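Folding, again (and a number I'm happy with)
3/3/19

I promised Kieran I'd write this up before I forgot how we got there, so settle in, it rambles a bit.

Those of you who've been reading since the Skoltino days know my long sad history with cloth. Boxes are easy. Cups are easy enough. A blanket has no shape until you pick it up, and then it has a different one every time. Our old policy, trained on neat towels on a bare table, fell to pieces the minute we gave it real bedding.

What we changed was the demonstrations. Theda had been saying for ages that we should collect them with the hand-held gripper in messy bedrooms, several layers deep, and let people grab whatever edge they'd naturally go for. So that's what we did! We ended up with 635 demonstrations, and we threw out 126 where the tracking drifted (my fault mostly, I move too fast).

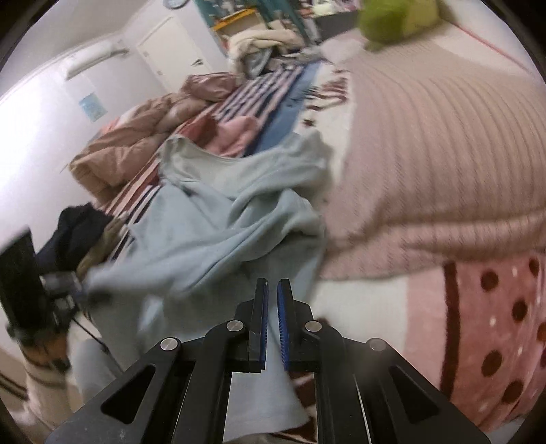 The other half of the trick was Sinéad's, and it's a small one. She had the model guess where the nearest free edge was before it chose a grasp, and trained both together. On 324 test grasps the new version got hold of a single layer nearly twice as often as the old one, which made me whoop loud enough to bother the folks next door. It still gets muddled when two blankets are close in color, and knits are a pain because the fingers snag in the loops. Kevin thinks a softer pad would help there. I think we need more knits in the training set, so we're going to try both in April and I'll let you know who owes whom a coffee.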